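Iqra Ansari

Iqra Ansari is a Canadian television presenter and former radio producer, best known as the host of the late-evening panel program Matier Street and, to a smaller but louder audience, as the wife of the actor Tobin Kamel. She has described the second job as the one with the longer hours.

Early life

Ansari was born in Dornska, a mill town with one cinema and two newspapers, both of which have since claimed to have discovered her. Her father repaired pianos and her mother taught high school chemistry. She has never given her year of birth in an interview, and the figures offered by fan sites differ by as much as a decade. Her birthday is 16th February, which she has confirmed on air, mainly in order to complain about the weather.
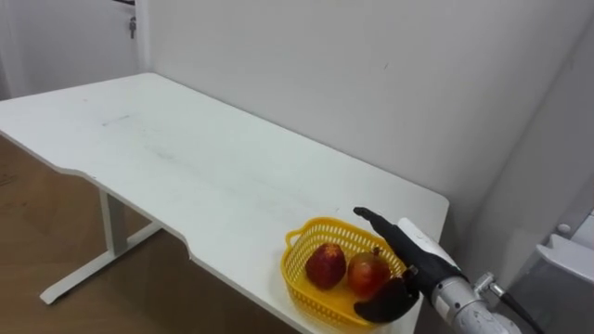 She studied history, left before her final year and took a job answering the phones at Gondal Radio. Within 18 months she was producing the overnight program, whose listeners were chiefly truck drivers, bakers and a retired judge who rang in to correct the grammar.

Career

Her first television appearance came when the scheduled guest on a consumer affairs show went to the wrong building. Ansari, who had come along to carry the tapes, was put in the chair and spoke for nine minutes about extended warranties. The station received 467 letters, most of them favourable and one proposing marriage.

Matier Street followed, at first as a summer replacement. Critics were cool on the opening season, with one calling the set "a dentist's idea of a nightclub". The program was moved to a later slot, where it found an audience that was already awake and not fussy. Ansari's habit of letting a silence run until the guest filled it with something regrettable became its trademark, and at least one provincial minister is thought to have shortened his career this way.
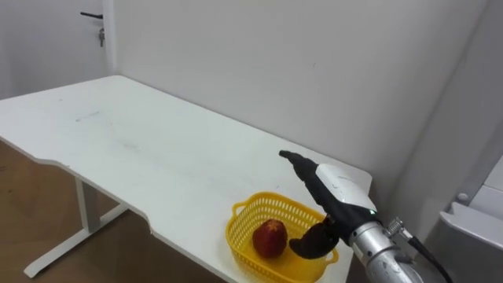
Personal life

Ansari met Kamel at a charity quiz, where his team lost to hers by 2 points. He has disputed the scoring ever since. They married the following April in a ceremony closed to the press, although a colour photograph of the cake was later sold to a magazine for $1,000. The seller was never named — suspicion in the family has settled on an uncle.

The couple have one daughter and keep her out of the public eye. Neither uses social media, and the several accounts in Ansari's name are run by other people, some of whom she considers funnier than she is.

See also: Matier Street; Gondal Radio; Tobin Kamel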